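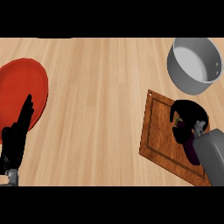
Slow Hands Teach Better

Our group at Udunness steers two robot arms by remote control, and the usual advice is to record as many runs as possible. I think that advice is wrong. Take the simulated kitchen task, with an eggplant gripped on the cutting board and the other hand open over a red plate. A rushed operator closes the fingers wherever they land, and the robot learns that too.

Last June I threw out 95 of our 185 runs and kept the slow ones. Remigiusz Wróbel objected — he had recorded most of the fast ones — and he still does. I would rather train on 33 careful grasps than go back to the full set.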